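Indetano household chores pilot: where we are
Progress note for the Turadden fund, 6/8/20

Hi all,

You asked for something short and readable this time, so I'm skipping the tables (they're in the shared folder if you miss them) and just telling you how it's going.

The big news is that we've moved on from picking up blocks to serving food! The job is easy to say: get cooked grain out of a cup and into a bowl with a spoon, then leave the place fit to eat at. Any four-year-old can do a messy version of it. Our two arms can now do a messy version of it too, and I'm prouder of that than I probably should be.

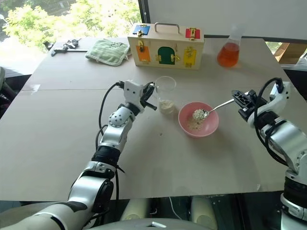

Spoon over the bowl, with the cup beside the other gripper.

We ran 8 full servings in May. Almost 3 of those I'd let near a real kitchen – I say almost, as one went fine right up to the end and then the spoon got dropped. The rest spilled, stalled or needed one of us to step in. Speed is poor as well. I could eat the whole bowl in the time it takes to fill it.

What's holding us back is the spoon. Scooping is mostly okay, but a thin metal handle likes to turn in the fingers once there's weight at the other end, and the software doesn't always notice. 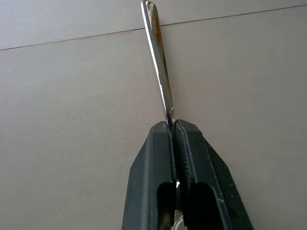 The Abbasi workshop has offered to make us 2 new sets of finger pads in softer rubber, and I'd like to say yes. It fits inside the parts budget, so no extra money needed, just your okay on the change. We'd also like to try a fatter handle, though I feel a bit torn about that one. People at home own ordinary spoons and I don't want to build a helper that only works with ours.

So can it do chores yet? Not on its own, no. I'd call it a slow helper that needs watching. The folks at Rallia still want to see it in their test kitchen, and I've told them to give us 2 more months before we set a date.

Next up is wiping the table after serving, which given our spill rate we'll get plenty of practice at. Please send me your answer on the pads when you can and I'll get the order moving.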